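Our group of five got to Vorndale on Friday at 11, and Anitha Shetty met us at the door. Her team collects examples there for a learning system called Civon. A person guides the arms through a small job, the cameras record it, and the recording is stored with a note saying what was attempted.

Thenmozhi Kurup took us through the routine. Each operator is asked for 70 recordings a day. Failed tries are kept too, but marked. Objects are moved between runs so that the system doesn't learn one fixed layout. She said the slowest part is checking the notes afterwards, and we were shown four where the wording had to be changed.

Krishnamoorthy Nambiar asked why they use both wrist and fixed cameras. The answer was that the wrist view is better close to the object, while the fixed one shows both arms.

We had tea after that and left by the side gate. 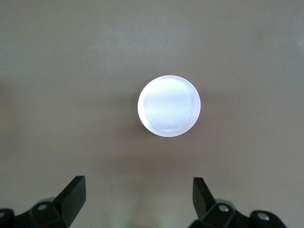
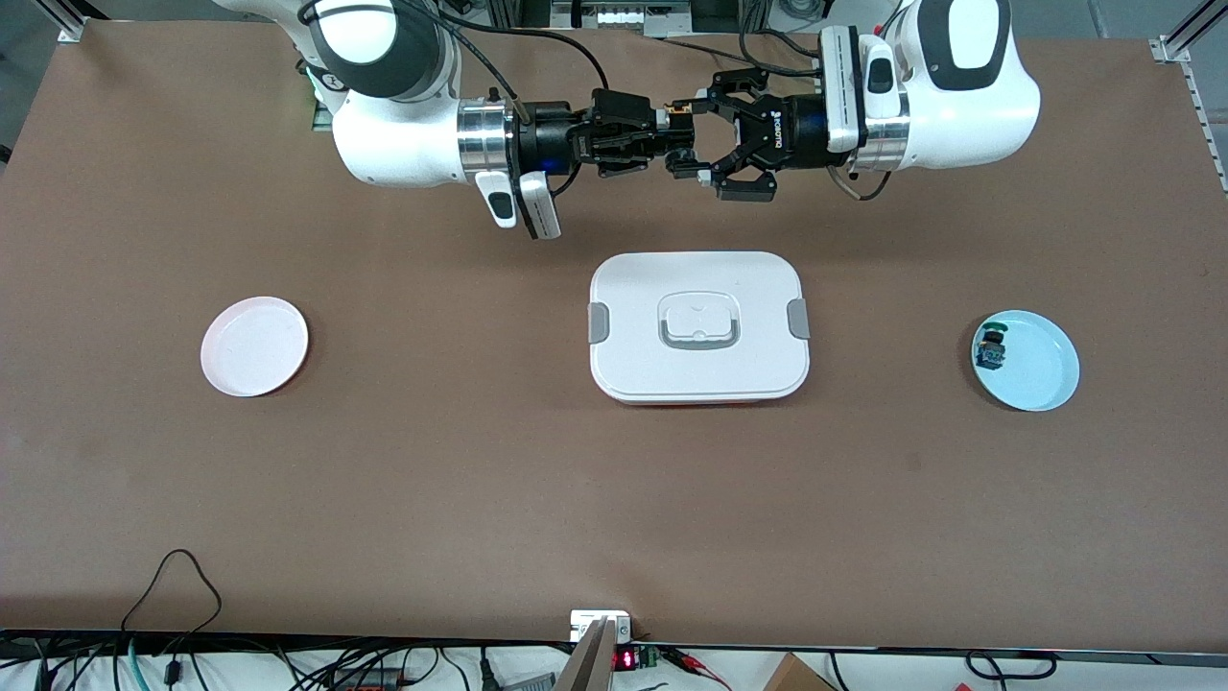
*At Vorndale: a white disc ahead of the open gripper (first picture), and the two arms over the plates and the lidded container (second).*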